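Charging Place for a Shared Desk
Project report, Introduction to Product Design
Group members: Yu-ting Tse, Arash Bahrami, Ezekiel Mahmoud
Supervisor: Parviz Daneshvar

1. Background

In our student house in Lerside, many people charge their phones in the common room. The cables fall behind the desk, and the phones lie on top of each other. Our group wanted to design a small place where several phones can be charged and found again easily. We had a budget limit of 2000 for all materials, in local currency, and we spent 1219.

2. Choice of surface

We compared a plain surface with a patterned one. Yu-ting preferred the marble pattern for the base and terrazzo for the walls, because small scratches are less visible on them. I was afraid that a dark phone would be hard to notice between the flecks.
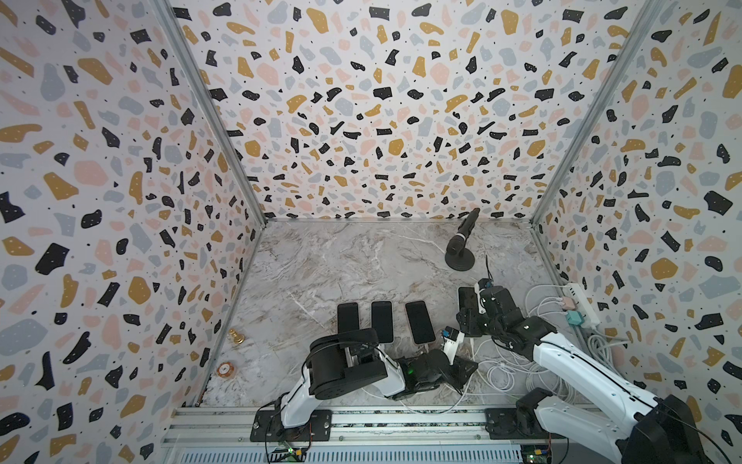 My fear was wrong. A dark screen is a large, even shape, and the eye finds it quickly. Small things are more difficult. A chess piece or a poker chip can stay near the wall for a long time before its owner sees it, so we decided that the final design should have a separate tray for such items.

3. Cables

We learned most in this part of the work. Our first plan was to fix all cables to the back wall. Ezekiel drew this version in May, but Mr. Daneshvar remarked that the plug should be easy to reach from the front. A phone in a thick case also needs more space around the connector. For this reason we changed the drawing and left the cable ends free on the surface. White cables on a white marble pattern do not look untidy, but they are not easy to see in the evening.
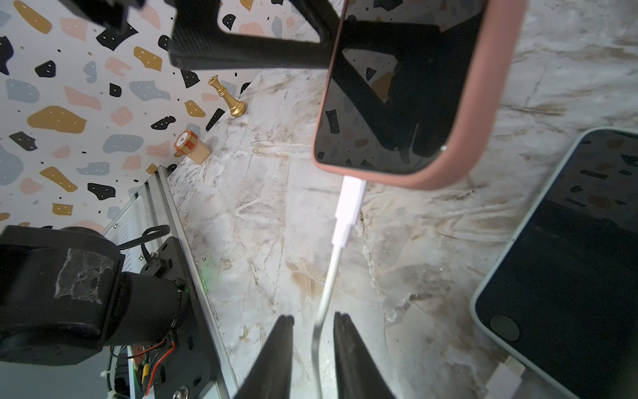
Should every phone have its own cable?
We recommend one cable for each phone, with a few different connector types, as the residents do not all own the same model.

4. Remaining work

The tray is not built yet. Arash will ask the workshop in Sandstead for a price, and we would like to keep it under 600. We also want to try colored cables, and to write the connector type on a small label near each plug.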